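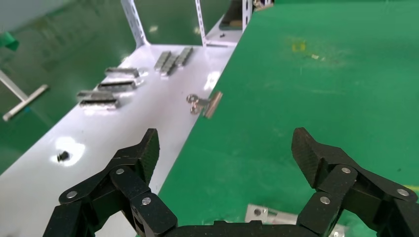
O mecanismo do limpa-para-brisas da carrinha Skeltdale ficou aberto hoje, 31 dez 2021, e quero deixar isto escrito antes de me esquecer dos pormenores, que depois das festas já se sabe como é. A queixa era a escova do lado do passageiro bater no friso do vidro em chuva forte, e só em velocidade rápida; na lenta parecia tudo normal. Saiu a grelha, saiu o conjunto inteiro com o motor agarrado, e a folga nota-se logo à mão na rótula da biela comprida. O que me custa nestes conjuntos é que as articulações vêm cravadas de fábrica, tapadas por copos de plástico, e não se vê o eixo. Duas alavancas pretas com parafusos prateados à vista em cada articulação, uma a espelhar a outra, percebem-se num relance – vê-se onde roda, vê-se por onde se desmonta. No da Skeltdale foi preciso marcar tudo a giz antes de mexer, e mesmo assim enganei-me uma vez na orientação da manivela.

## Como estava

A carrinha entrou com fusível bom, relé bom e motor a rodar nas duas velocidades. Liguei o motor fora do sítio, sem bielas, e rodou certinho, sem aquele ronco de escova gasta que a gente conhece. O consumo também estava dentro do que é costume, por isso arrumei o assunto elétrico e passei à parte mecânica.

- Eixo do lado do condutor: sem folga radial, um bocadinho seco.
- Eixo do lado do passageiro: preso, rodava aos saltinhos, com pó esbranquiçado à volta do anel.
- Biela curta: boa.
- Biela comprida: copo de plástico ovalizado, sai da rótula com a força de dois dedos.
- Manivela do motor: porca apertada, estrias em bom estado.

O eixo preso explica o resto, acho eu. Com o eixo a fazer esforço, a rótula leva pancada em cada inversão e o copo vai abrindo. Trocar só a biela era voltar a ver a carrinha cá dentro daqui a uns meses, e foi mais ou menos isso que aconteceu em julho com a outra da mesma frota (quem quiser confirmar tem a folha de obra 519, está na pasta azul). Nessa altura meteu-se um copo novo e não se tocou nos eixos. Fui reler a folha e lá está, com a minha letra, "eixos ok". Pois não estavam assim tão ok.

## Eixo do passageiro

Tirei o freio, a anilha ondulada e o anel de borracha. O eixo não quis sair para baixo e eu não quis bater-lhe diretamente na rosca, por isso enrosquei a porca velha até ficar rente e dei com o martelo de nylon, com calma, depois de um bom banho de penetrante e de um café comprido. Ao fim de um bocado lá veio. O casquilho por dentro tinha uma pasta dura, mistura de massa antiga e óxido de alumínio, que raspei com um pau de madeira para não riscar nada. O eixo tem uma sombra de corrosão na zona do anel, mas a unha não prende; passei lixa fina com óleo e aproveitei-o.

Na montagem usei a massa da Plumari que está na lata pequena, a que tem a tampa amolgada. A outra, a escura, é para as dobradiças das portas e não convém nos casquilhos, que com o frio engrossa e voltamos ao mesmo. Peço a quem arrumar a bancada que não volte a juntar as duas latas na mesma prateleira!

## Biela comprida

Andei a ver preços. A Niststead tem a biela com os dois copos já montados, referência 1661, e fica por 98 euros com portes. A Buchanan só vende o conjunto completo com suporte, que é muito dinheiro para uma carrinha desta idade, ainda que me poupasse uma tarde. Há também os copos avulso para cravar, mas já experimentei desses e a cravação nunca me deixou descansado. Encomendei a da Niststead.

Enquanto não vem, medi a velha de centro a centro das rótulas e deixei a medida escrita a marcador na própria biela, que está no tabuleiro com o motor. Quando a nova chegar, comparar as duas lado a lado **antes** de encaixar. Há bielas de mão trocada que parecem iguais e têm a dobra virada ao contrário.

## Para a montagem

1. Deixar o motor ir à posição de repouso com a ficha ligada e a manivela solta, e só depois apertar a manivela alinhada com o traço de giz.
2. Encaixar a biela à mão ou com o alicate de bocas largas, com um pano no meio.
3. Rodar os dois eixos à mão, de um extremo ao outro, ainda na bancada.
4. Montar na carrinha e fazer 3 ciclos na lenta, sem braços postos.
5. Pôr os braços, molhar bem o vidro e passar à rápida, a olhar para o friso do lado do passageiro.

O dreno da caixa por baixo da grelha tinha quase um palmo de folhas secas encostadas. Limpei e deitei água com o regador, escoa bem dos dois lados. Desconfio que foi essa humidade parada que deu cabo do eixo, mas não tenho como o provar. De qualquer maneira vou passar a abrir a grelha nas revisões desta frota, são poucos clipes e faz-se num instante.

Faltam dois clipes da grelha, que já vinham partidos. Ver se há iguais na gaveta das sobras, senão juntar à encomenda. A tampa do motor ficou no banco do passageiro, dentro de um saco, com as porcas dos braços.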